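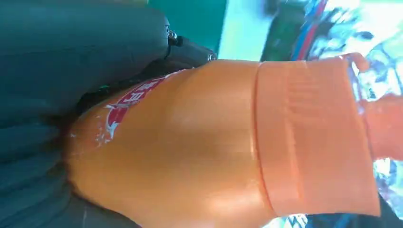

4.2 Gripper comparison, bottle task

Two grippers tried on the same arm, same controller, same wrist camera. Grarkum (soft-sided fingers) and Sial (flat pads). Closing speed left at the default for both. 131 grasps in total, run by N. Correa in January, with 13 thrown out after a dropped camera link.

Figure 3. Wrist camera view, orange bottle held near its base between the two dark grey fingers.

The base hold was harder than expected. With the fingers this close to the lens the bottle takes up most of the view, and the Zullel tracker lost the outline in 35 grasps, mostly where glare ran along the body. The red label helped a bit when it was facing the camera. Turning the bottle so the label was hidden made things worse for both grippers, see Table 2.

Slips: 8 with Sial, fewer with Grarkum, though the Grarkum fingers block more of the image and we did not correct for that. Dhanial's earlier runs at Flirnholm used a camera set further back and are not directly comparible. Lighting was not controlled either.

Mounting the camera about 35 mm higher was tried breifly. Better view of the neck, worse view of the contact line. Left out of Table 2.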